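Lurkham Allotments and Halls Forum
Hall Hire and Catering
Topic: Table linen charges at Virorstead Hall

Secretary_Fesley
Members are advised that from February the charge for linen at Virorstead Hall will be 43 pence per cloth, payable with the booking fee. The previous arrangement, under which cloths were included in the hire, cost the association over 790 pounds last year in laundering alone. Comments are invited before the rules are reprinted.

gsibiya
I write on behalf of the Visser Luncheon Club. We do not object to a charge in principle. We do object to paying it when a hirer brings its own cloths, and the draft wording does not make this clear.

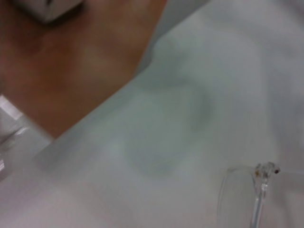 The present rule on stains also requires attention. Clause six allows the full replacement cost to be taken from the deposit for "any mark". On a pale grey-white covering, a soft darker patch may be a stain or merely a shadow, and the wording leaves that judgement to whoever closes the hall. I propose that no deduction be made until the cloth has been washed once.
Gerrit Sibiya

northgate_hirer
I cannot support that. Washing first would delay the return of every deposit by a fortnight. Small groups depend on that money for their next booking.

Secretary_Fesley
Hirers supplying their own linen will not be charged, and the clause will say so. The question of marks is less simple – the laundry collects only twice a month.

gsibiya
Then let the delay apply only where a mark is disputed.

northgate_hirer
I would accept that, provided the hirer is told in writing on the same day.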